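Skip to main content
Valtville Neighbors
Home
People
Food
Calendar

Seven tables and a short menu

Elvia Palacios opens her lunch room at 7 in the morning, though the first plates don't go out until 11. The early hours are for beans and phone calls.

"I had 300 dollars of dried chiles before I had a stove," she said on a Tuesday, before the rush. "My brother-in-law Ezequiel thought I had lost my mind."

She cooked for 12 years at a hotel in Quintero and left in August.

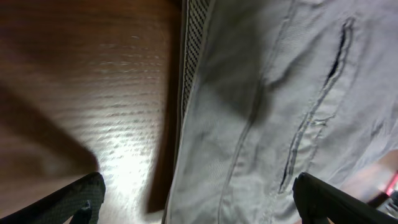
The menu has four dishes and a soup. Palacios said customers ask for more, mostly enchiladas, and she tells them no.

"If I add one thing I have to drop one thing. It's me and Yareli back there - that's it."

Yareli Solís, her niece, makes the tortillas by hand. On a Friday they sell about 80 lunches. 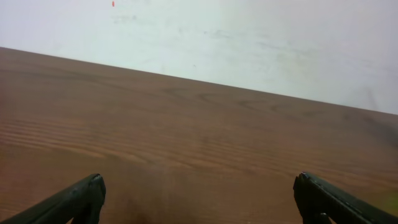 What comes next

Palacios is looking at Saturday dinners but hasn't set a date. Rent goes up in the spring.

"I would need another cook," she said. "Cirilo says he'll do it. Cirilo also said he'd fix the back door."

Share This
Email the editor
More in Food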